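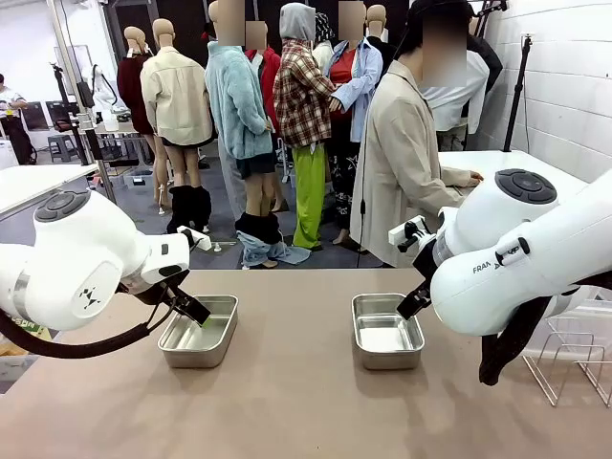 Dressed by Tuesday

The orders come to Urnska from clothing stores too small to have a display department. A shop sends a box of clothes, a note about its window, and a deadline. Dima Kanaan opens the box, works out what goes with what, and puts it on a mannequin to see if she was right.

She has been doing this for four years. Before that she dressed windows at Tusier, a department store with its own display floor and a freight elevator. At Urnska the dressing, the steaming and the lunch breaks all happen within a few steps of each other, and the mannequins stand where there's room.

"People think you pick the outfit and then put it on," Kanaan says. "I pick about half of it. The rest gets decided when I see how the collar sits."

The fall order from a store called Filip is a typical job. It called for layers, warm colors and one thing a person would notice from across the street. Kanaan's answer was a red, white and black plaid shirt with a gray hood pulled up, over lime green trousers. The store had asked for brown. She sent a photo of the green and they kept it.

Most of her time goes to legs. Tops are simple once the arms are off, but pants have to go on from the bottom, and a mannequin doesn't bend. Her usual method is to lift the figure off its stand, feed both feet through, and leave the pants down at the ankles until the top is settled. Then she pulls them up and sees where the hem of the shirt falls. Boots go on after that, with a plastic bag over the foot so the shaft slides. Skinny jeans are her least favorite garment. A pair of stiff ones can take 40 minutes.

Jackets get buttoned, checked, unbuttoned and buttoned again. Fleece is brushed by hand with a soft clothes brush, always downward. Anything cream or white goes on last, after she has washed her hands. 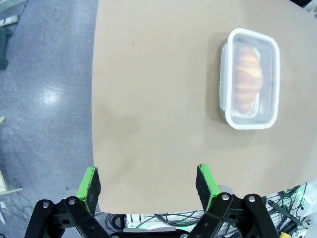
Food is the thing every dressing room argues about. Tusier banned it on the display floor, and people ate in the stairwell. Kanaan's rule is looser. You can bring in what you like if it stays in a container with a rim and a lid that clips. A croissant is the test case, all butter and flakes, and one in a clear plastic box can sit on the worktable without worrying her. The same croissant in a paper bag would have to go outside. She made the rule after a pastry left a grease spot on a wool coat from Cudanau, a job that cost her 40 dollars in cleaning and a long phone call.

She now gets through 200 outfits in a season. Each finished one is photographed from the front and both sides, then taken off in reverse order and packed with a card listing every layer, down to which buttons stay open. The store copies it from the card.

The next box is due Tuesday. It's swimwear, and she is looking forward to the legs being easy.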